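Chapter 7
Comparing Grippers

Vendors like one number. Trosley's brochure promises "up to 474 picks an hour" and leaves out what was picked. Be suspicious of any figure that comes without its bin, its parts and its failures.

Blocks in a gray bin make a modest test. Look at how much room the arm and its cables take up over two small parts.

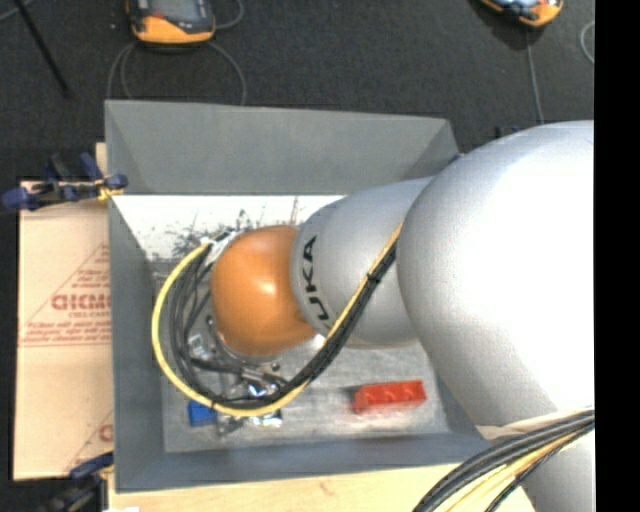

7.1 What Counts as a Pick?

Pešek and Kollár ran 227 trials and disagreed on 12 of them. Before reading their rules, write your own.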